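Wirnby Cable Practice Kit for Student Robot Clubs

Item 506, 344 in stock

If your club has already stacked every block and cup in the building and the kids are asking what comes next, we'd love for you to try this one. The Wirnby kit grew out of an after-school club run by Tiburcio Robles and Kulsoom Magsi, who wanted a task that looked easy from across the room and kept a team busy for a good long while (it does!). The job is to put a set of wired earphones into a clear hinged box using your arm and gripper, and teams may go about it any way they like.

You get the earphones, the box, a pad of score sheets and a coach's booklet written by Usman Naqvi, with warm-ups for beginners and a longer section on planning a grasp when the thing you want to grasp keeps swinging. The arm and gripper are your own. We suggest a plain, light table with nothing else on it, and please do go slowly the first afternoon.

Score sheets come 200 to a pad, and refills can be ordered separately. The booklet was revised in August after Danish Warraich's team wrote in with a very thoughtful list of questions, so if yours is older than that, send us a note and we'll mail you the new one. Clubs ordering for a whole league should ask for Zeeshan Arain.

Cable practice, with the gripper in close and with the arm over the table 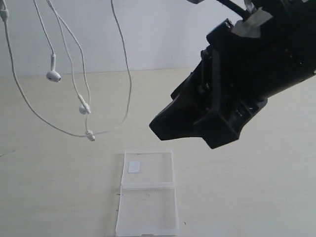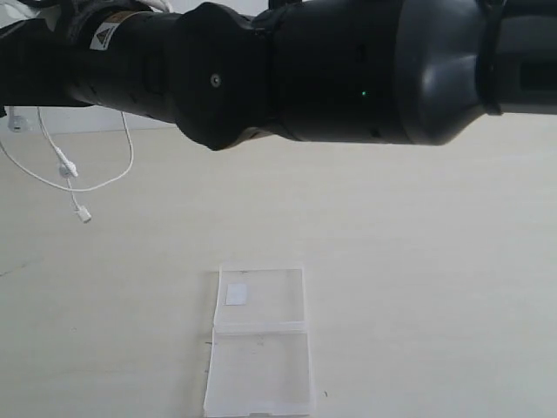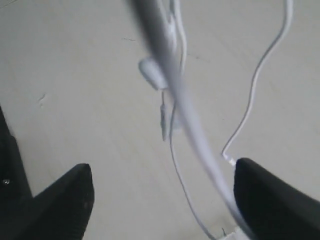
Last photo: earphone cables and the two gripper fingers, from the wrist camera.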